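Safety and Operations > Incident Reviews > Interviews

When the Finger Did Not Open: An Interview with Jovita Zamudio

Jovita Zamudio leads field safety at Dradum, where hand-held grippers are used to record household tasks for robot training. In January her team reviewed a fault in which a gripper finger stayed closed after the operator had released the trigger. She spoke with Nigel Catterall of the Duan office about the fault, the response to it and the questions that remain open.

Handling clothes on a bed with the hand-held grippers:

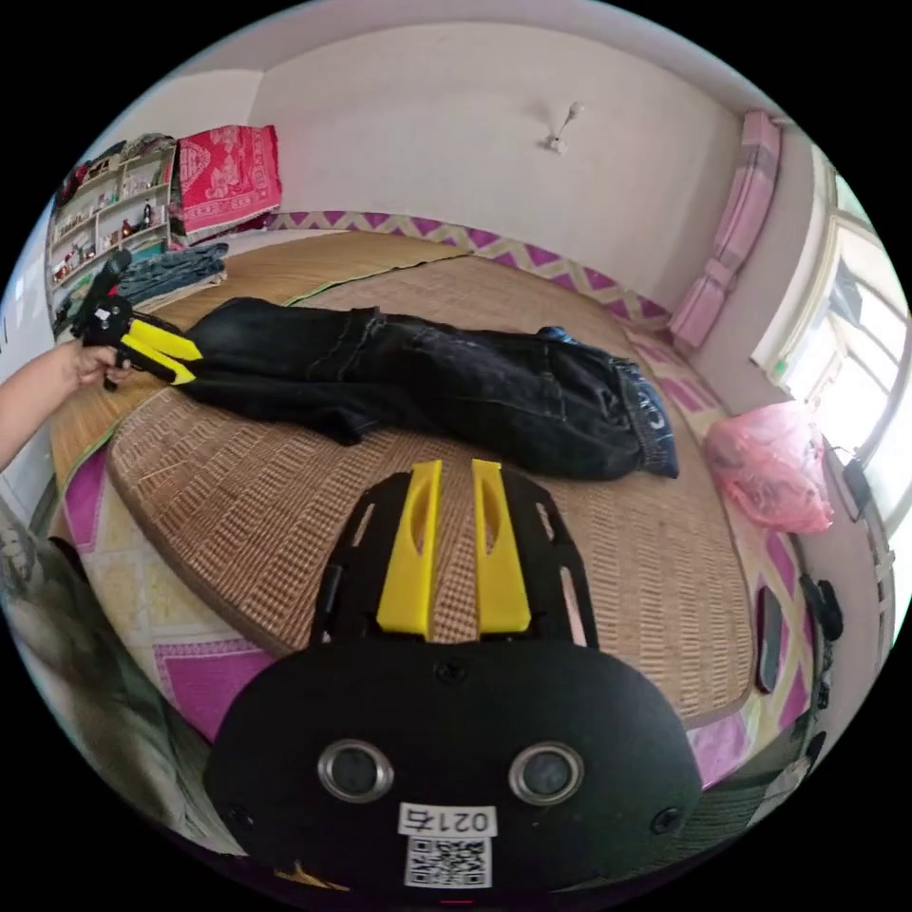
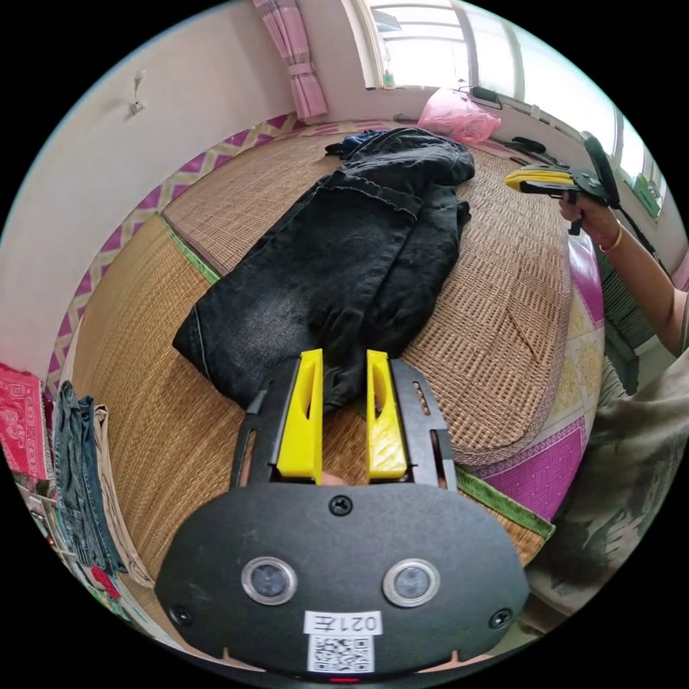
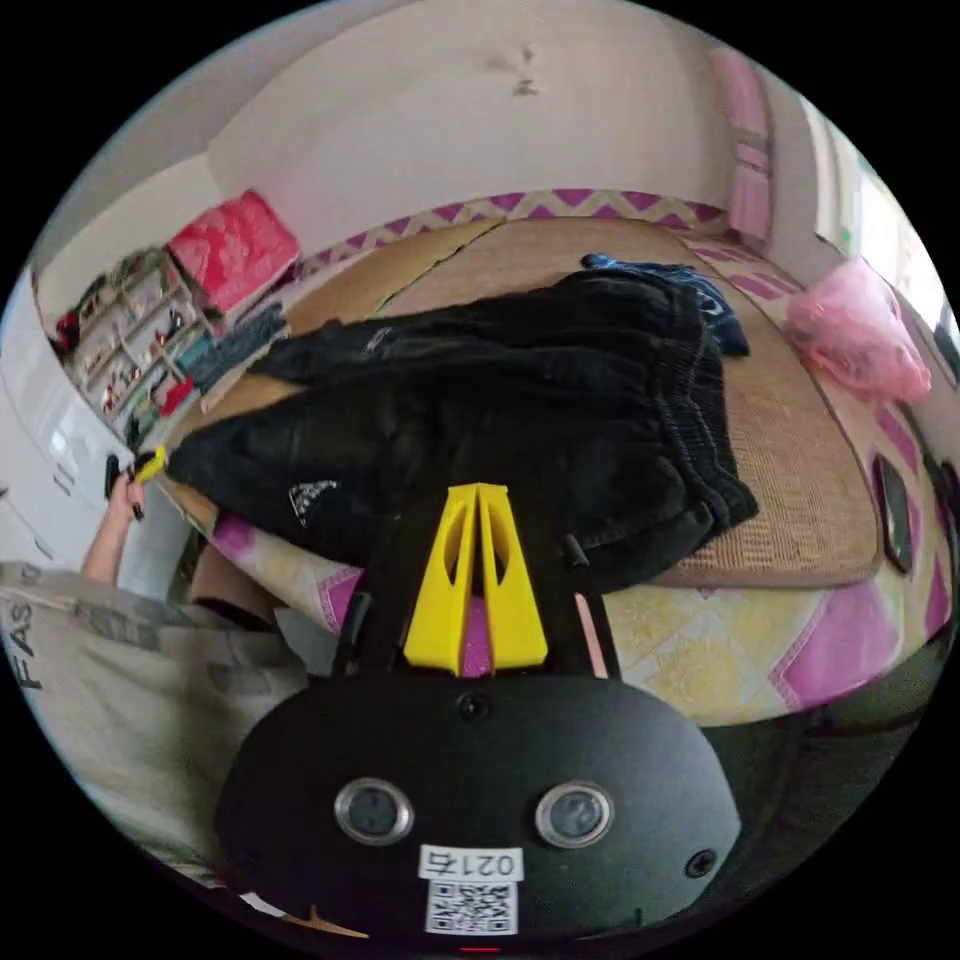 What should an operator do first if the fingers stay closed after the trigger is released?

Stop moving, keep the free hand away from the fingers and set the gripper down with the garment still in it. The fabric may be removed only after the unit has been switched off.

Ms. Zamudio explained that this instruction was written after the fault and that the earlier guidance had been less direct. "The old sheet told people to free the item and carry on," she said. "Our operator did what the sheet said. She pulled at the cloth with her other hand, the finger came open suddenly, and it caught her thumb. The injury was a small bruise. We recorded it as an incident all the same."

The review was carried out with Hongjun Qiu, who maintains the grippers at the Brarnbridge workshop. Mr. Qiu opened the unit and found lint packed behind the return spring. According to the service log, it had completed 34 sessions without cleaning. The limit set in the maintenance plan was 22.

Asked how the limit had been missed, Ms. Zamudio pointed to the way units were logged. Sessions were entered by kit, and a kit could hold grippers of different ages. When one was replaced, the count for the whole kit went back to zero. "The log was being kept correctly by the rules we had given," she said. "The rules were wrong. I would not want that placed on the people filling it in."

Mr. Catterall asked whether clothing work carried a particular risk. Ms. Zamudio replied that heavy fabric and loose fibers both put a load on the mechanism, and that thick seams were the harder case. Operators tend to squeeze more firmly on a seam, and a weak spring then has more to overcome. The workshop repeated the fault 5 times on a bench using a strip of denim. With a clean spring it did not occur.

All grippers from the same delivery were withdrawn for inspection. Mr. Qiu found early signs of the same buildup in 3 of them. These were cleaned, fitted with new springs and returned to use. Each gripper now has its own service record, and operators test the release before the first garment of a session.

Ms. Zamudio was less satisfied with the speed of reporting. The operator had mentioned a stiff trigger to her supervisor the previous afternoon, but the remark was not passed on. "A stiff trigger was treated as a comfort issue," she said. "It now goes to the workshop the same day, and the gripper is taken out of use until they have looked at it."

A cover for the spring has been drawn up by Zane Urbonaitė at Clarnitik. Ms. Zamudio declined to give a date for its introduction. The first version kept lint out but made the trigger heavier, and she has asked for a further trial before any units are changed.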